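수건 섬유를 되살리는 세탁과 건조 방법

면 테리 수건은 표면의 고리(파일)가 물을 빨아들이는 구조로 되어 있다. 고리가 눕거나 세제 찌꺼기로 굳으면 흡수 속도가 떨어지고 촉감이 거칠어진다. 이 문서는 가정용 드럼세탁기를 기준으로 굳은 수건을 관리하는 순서를 정리한 것이다. 통돌이 세탁기의 경우 물 높이만 한 단계 올리면 나머지는 같다.

준비물
과탄산소다
구연산
계량컵
세탁망(가장자리 올이 풀린 수건에만 사용)
건조기 또는 통풍이 되는 건조대

1. 분류
수건은 의류와 분리한다. 지퍼나 후크가 있는 옷과 함께 돌리면 고리가 걸려 올이 빠진다. 짙은 색 수건은 처음 3회까지 단독 세탁한다. 올이 길게 빠진 곳은 당기지 말고 바닥 조직에 가깝게 가위로 자른다.

2. 흡수력 확인
마른 수건을 평평하게 놓고 물을 한 방울 떨어뜨린다. 물방울이 바로 스며들면 일반 세탁으로 충분하다. 표면에 맺혀 있으면 유연제나 피지가 쌓인 상태이므로 3번부터 진행한다. 욕실용과 주방용은 오염 성분이 다르므로 따로 확인한다.

3. 찌꺼기 제거
세탁조의 65%까지만 채운다. 과탄산소다 80g을 따뜻한 물에 완전히 녹여 넣고 표준 코스를 선택한다. 온도는 취급 표시의 상한을 넘기지 않는다. 일반 세제는 이 단계에서 넣지 않는다. 울이나 실크가 섞인 제품에는 과탄산소다를 쓸 수 없다.

4. 헹굼
헹굼을 1회 추가한다. 첫 세탁이 완전히 끝난 뒤 구연산을 소량 녹인 물로 헹굼만 한 번 더 돌린다. 염소계 표백제를 사용한 세탁물에는 구연산을 절대 넣지 않는다. 섬유유연제는 생략한다. 유연제의 양이온 계면활성제가 파일 표면에 막을 만들어 2번의 증상이 다시 나타난다.

5. 탈수
중간 강도로 설정한다. 강한 탈수를 반복하면 고리가 한 방향으로 눌린다. 수건이 한쪽으로 뭉쳐 진동이 커지면 일시정지 후 펴서 다시 넣는다.

6. 털기
탈수가 끝나면 바로 꺼낸다. 양쪽 모서리를 잡고 세로로 열 번, 방향을 바꾸어 다시 열 번 턴다. 밀도가 300g/㎡ 안팎인 얇은 수건은 횟수를 절반으로 줄여도 된다.

7. 건조
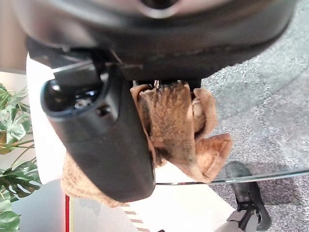

건조 시간은 수건의 두께보다 펼쳐진 면적의 영향을 크게 받는다. 접힌 안쪽에 습기가 남으면 냄새의 원인이 되고 고리도 눌린 채로 굳는다. 사진의 황갈색 테리 수건처럼 구겨진 상태라면 그대로 널지 말고 주름을 손으로 편 다음 6번을 한 번 더 반복한다. 건조대에서는 앞뒤 길이를 다르게 걸어 두 겹이 겹치는 부분을 줄인다. 건조기는 저온으로 설정하고, 종료 직후 꺼내어 한 김 식힌 뒤 갠다.

8. 보관
완전히 마른 것을 확인하고 느슨하게 접는다. 선반에 눌러 담으면 파일이 다시 눕는다. 새로 세탁한 수건은 맨 아래에 넣고 위에서부터 꺼내 쓴다.

주기
찌꺼기 제거는 두 달에 한 번이면 된다. 장마철에는 한 달 간격으로 줄인다. 평소 세탁에서는 세제를 권장량보다 적게 넣고, 3번을 두 차례 거친 뒤에도 물방울이 맺히는 수건은 걸레로 전환한다.

면과 폴리에스터 혼방 제품은 6번까지 동일하게 처리하되 건조기 대신 그늘에서 말린다.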